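4. The meal as a place of silence

The third group of passages is the one I found most difficult to classify. In the earlier sections I treated the letters and the journeys, where the absent parent is spoken of openly. In the meal passages he is almost never named. The family sits down, someone passes the bread, and the talk goes to the weather or to the price of a roof. A reader who opened the book at such a page would not know that a death had happened.

Danuta Zieliński uses this method through all of The Salt Ledger (Wivance, 2000). The novel has 30 chapters, and 19 of them contain a meal. The father drowned before the first page, and the daughter, Irena, comes back to the town of Brastetti to sell his house. In chapter 4 she eats with her aunt for the first time since the funeral. The aunt lays a place too many and then takes it away without a word. The narrator gives this one short sentence and goes on to describe the soup. I counted the meals by hand, and I included chapter 22, where Irena only drinks coffee standing, because the aunt calls it breakfast.

It is useful to compare the two versions of this scene. In the Polish text the verb for taking away the plate is the same verb that was used for the men who carried the coffin. The English translation by Lech Wasilewska has "cleared" in one place and "bore" in the other, so the echo is lost. I do not consider this a mistake. In English the repeated verb would sound strange in a kitchen, and the translator had to choose between the echo and the plain tone. He chose the tone, and I think the plain tone is more important for the book as a whole. Still, a critic who works only from the translation will miss a link that Polish reviewers noticed at once.

The second novel, Karunaratne, treats the matter in another way. Its meals are loud. The two brothers quarrel about money, about their mother, and about the band in which both of them once played. The silence is placed inside the quarrel – each time the older brother comes near the subject of their father, the younger one asks for something from the other end of the table. This happens first in the long Easter chapter and returns in the last one, where there is nothing left to ask for. Some reviewers called the device mechanical. I would answer that a habit in a family is also mechanical, and that the reader learns it together with the brother's wife, who is new in the house and does not understand why she must pass so many things.

What the two books share is a poor vocabulary of objects. Neither author describes the table with any richness. We meet a cup, a plate, a knife, sometimes a color, and rarely more than this. In Zieliński the word "plate" comes without any adjective in most of the scenes, and when an adjective finally appears, in chapter 27, it is only "clean." The objects are of the kind that any reader can supply from his own home (Figure 2), and for this reason they can carry a feeling which the characters refuse to speak about. An older tradition of the family novel gave the dinner service a history, with a grandmother and a wedding in it. Here the things have no history that we are told.

Figure 2. A mug and an empty plate on a white tabletop.

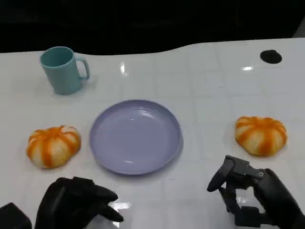 The absence of such a history also changes the way the endings work. When Irena leaves Brastetti she takes nothing from the kitchen, and the narrator does not say what the aunt will do with it. The sale of the house is reported in the next chapter, in a single line.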